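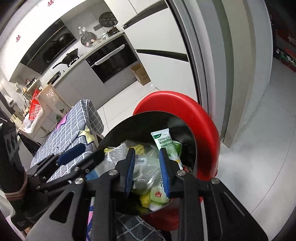

KIRCHE & LEBEN

Suchbegriff eingeben Suchen

Winterkirche: Wenn die Gemeinde umzieht

20. Februar 2025

Zehn Uhr, Gottesdienst in Zurnholm. Wer vor der großen Kirche steht, steht vor verschlossener Tür. Ein Zettel in Klarsichthülle, darauf ein Pfeil: Gemeindehaus, Hintereingang. Seit Oktober geht das so, bis Ostern soll es so bleiben.

Drinnen dann Teppichboden, Stapelstühle, ein Klavier. 88 Plätze, wenn man die Bank unter dem Fenster mitrechnet. In der Kirche wären es 452. Die hat man zuletzt an Heiligabend gebraucht, und auch da nicht alle. An diesem Morgen reicht der Saal gut. Die Leute sitzen dicht, Mäntel über der Lehne, und gesungen wird lauter als drüben - kein Wunder bei der Deckenhöhe.

Winterkirche nennt sich das Modell. Neu ist es nicht. Viele Dorfgemeinden haben früher schon im Pfarrhaus gefeiert, wenn der Frost kam, manche hatten eine eigene beheizbare Winterstube. Dann kamen die Ölheizungen, später die Gasbrenner, und das Thema war vom Tisch. Jetzt ist es wieder da.

Der Auslöser ist schnell erzählt. Die Warmluftheizung in Zurnholm stammt aus den siebziger Jahren, ein Gebläse unter dem Mittelgang, das beim Anspringen klingt wie ein anfahrender Bus. Sechs Stunden Vorlauf für eine Stunde Gottesdienst. Und die warme Luft? Hängt oben im Gewölbe. Unten kalte Füße. Als die Gasrechnung kam, hat der Kirchenvorstand einen Abend lang gestritten und dann abgestimmt. Knapp wars.

Leicht gefallen ist es keinem. Eine ältere Frau, die seit ihrer Konfirmation auf derselben Seite sitzt, dritte Reihe links, erzählt beim Kaffee, dass sie im Gemeindehaus die ersten Male nicht beten konnte. Zu hell. Zu sehr Bastelnachmittag. Inzwischen geht es. Die Augen macht sie halt zu. Ein Vater mit zwei Kindern sieht es anders, der findet den Saal besser, man hört die Predigt, man kann mit dem Kleinen raus, ohne dass eine Tür durchs ganze Schiff donnert. Er würde auch im Juli hierbleiben.

Genau das fürchten manche. Dass aus dem Winterquartier ein Dauerzustand wird und irgendwann jemand fragt, wozu man die große Kirche überhaupt noch hat. Die Frage steht im Raum, auch wenn sie im Gemeindebrief nicht vorkommt.

Und dann die Orgel. Ein Gebäude, das nicht geheizt wird, ist erst mal kein Problem für das Instrument, im Gegenteil. Schlimm ist das Hin und Her: samstags hochheizen, montags wieder auskühlen, das Holz arbeitet, die Luft wird zu trocken, Risse in den Windladen. So sagt es die Werkstatt Szénási, die das Instrument seit der letzten Reinigung betreut. Heikel wirds beim Gegenteil, der Feuchte. Steht die Luft, kommt der Schimmel, gern hinten im Gehäuse, wo keiner hinschaut. Deshalb wird in Zurnholm jetzt gelüftet nach Plan. Fühler innen, Fühler außen, ein kleines Steuergerät der Firma Plurent vergleicht die Werte und öffnet zwei Fensterflügel, wenn es draußen trockener ist als drinnen. Geheizt wird nur noch gegen Frost, wegen der Leitung zur Sakristei.

Die Organistin spielt derweil Klavier. Geht auch, sagt sie, aber man merkt schon, dass der Bass fehlt. Zum Üben geht sie trotzdem rüber, fingerlose Handschuhe, Thermoskanne auf der Orgelbank. Bach bei Kühlschranktemperatur. Die Zungenstimmen lässt sie bis zum Frühling weg, die sind bei der Kälte hoffnunglos verstimmt.

Andere Gemeinden machen es anders. In Butodov, eine halbe Autostunde weiter, bleibt man in der Kirche und heizt den Menschen statt den Raum: Sitzkissen mit Heizdraht, auf jeder zweiten Bank, per Schalter. Die Kissen waren nicht billig. Dazu Decken im Korb am Eingang. Man sitzt warm, die Nase bleibt kalt. Der Gottesdienst ist dort im Januar und Februar kürzer, ein Lied weniger, die Predigt gestrafft. Beschwert hat sich darüber noch niemand, heißt es.

Wieder andere tun sich zusammen. Auch das wäre in Zurnholm fast passiert, mit der katholischen Gemeinde gegenüber. Die hat eine kleine Kirche aus den Sechzigern, niedrig, gut gedämmt, halb leer. Man hätte sich die Sonntage teilen können, neun Uhr die einen, halb elf die anderen. Gescheitert ist es nicht an der Theologie. Sondern am Parkplatz, der Küsterfrage und daran, wer das Streuen übernimmt. Vier Andachten im Advent hat man dann doch gemeinsam dort gefeiert, und die waren voll. Fürs nächste Jahr wird wieder geredet.

Was bringt es nun? Zahlen gibts noch keine belastbaren, die Abrechnung kommt erst im Frühsommer. Der Kirchenvorstand rechnet mit einer deutlichen Ersparnis, legt sich aber nicht fest. Das Gemeindehaus muss ja auch geheizt werden, nur war das sonntags vorher eben kalt. Ein Teil des Geldes soll zurückgelegt werden für die neue Heizung, über die man seit Jahren redet. Wärmepumpe vielleicht, Bankheizung vielleicht, der Denkmalschutz redet mit.

Drei Ausnahmen hat man sich gegönnt in diesem Winter: Heiligabend, eine Trauung, eine Beerdigung. Bei der Trauung lief das Gebläse seit dem Vorabend. Bei der Beerdigung blieb es aus, die Familie wollte es so, der Verstorbene hatte selbst jahrzehntelang im Vorstand gegen zu hohe Heizkosten gewettert. Man behielt die Mäntel an.

Nach dem Segen werden im Saal die Stühle gerückt. Fünf Minuten, dann stehen Tische da und Kannen. Früher sind die meisten nach dem Gottesdienst gleich heim, quer über den Kirchhof, Kragen hoch. Jetzt bleiben sie. Der Kaffee ist dünn, es gibt Streuselkuchen vom Blech und eine lange Debatte darüber, ob man das Altarkreuz aus der Kirche nicht doch herüberholen sollte. Das aus dem Schrank im Gemeindehaus wackelt nämlich. Dem einen ist es zu klein, der anderen zu modern. Ein Konfirmand hat einen Bierdeckel darunter geschoben - hält bisher. Am Palmsonntag soll der Rückzug in die Kirche sein, mit Posaunenchor vorneweg, und wer will, trägt sein Gesangbuch selber rüber.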